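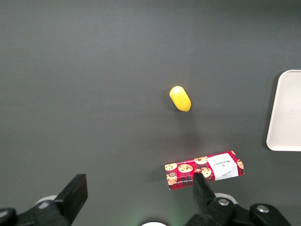 Keeping the pressure up: what I learned from a winter of gas data in Skostow

Project report, second year energy studies
Handed in 2024-10-25

I picked gas storage because my gran's heating bill made me cross, and I wanted to know where the stuff she was paying for had been before it got to her boiler. My supervisor, Boglárka Bodnár, told me that was a perfectly good reason to start a project but a rotten research question, so we narrowed it down. The question became: how well can you guess the daily draw from one small storage site if all you've got is the outside temperature?

The site is at Kozma, a short bus ride out of Skostow, and it feeds the town and a few villages along the Kosent valley. It's an old gas field that ran low years ago and now gets filled up in summer and emptied in winter. I hadn't known you could do that! I'd pictured a big metal tank. The gas goes back down into the same rock it came out of, and a fair bit of it has to stay there for good to keep the pressure up (it's called cushion gas, and I like the name very much).

What I had to work with

Prelteck, the firm that runs the site, let me have 393 days of readings in a spreadsheet. Each row had the gas in, the gas out and the wellhead pressure. Three of the days were blank, all of them in December, and I spent far too long on those. First I filled them in with the average of the days either side, then I felt bad about it and took them out again. The final version leaves them out.

The temperatures came from the weather station on the college roof. It's a bit warmer up there than out at Kozma, which matters more than I thought it would. I'll come back to that.
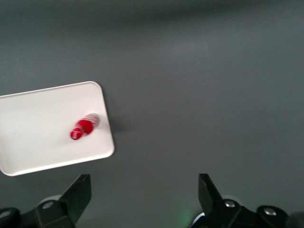 My first go was a straight line: colder day, more gas. It did all right in the middle of winter and very badly in spring and autumn, when some people have their heating on and some are still holding out. So I switched to heating degrees, where you only count how far the day falls below a set temperature, and the fit got a lot better. Adding the day before's temperature helped too — houses take a while to cool down, and people take a while to give in and turn the dial.

The visit

Kálmán Gulyás showed me round the site in spring. I'd sent him 8 questions beforehand and he'd answered them all by the time we reached the compressor hall, so after that I mostly just asked what things were. He pointed out that the draw doesn't only follow the weather. If gas is cheap on the day, they may leave theirs in the ground and buy it in. That explained a run of cold days where my model was miles off, and I'd been blaming the roof.

What I'd change

I'd get a proper temperature reading from Kozma, for a start. I'd also ask for prices from day one and not tack them on as a paragraph at the end. With only one full winter in the data I can't say if it would hold up in a milder one, and Boglárka has written "yes!" next to that sentence in my draft.

The spreadsheet and my working are in the shared folder, with the blank days marked in yellow.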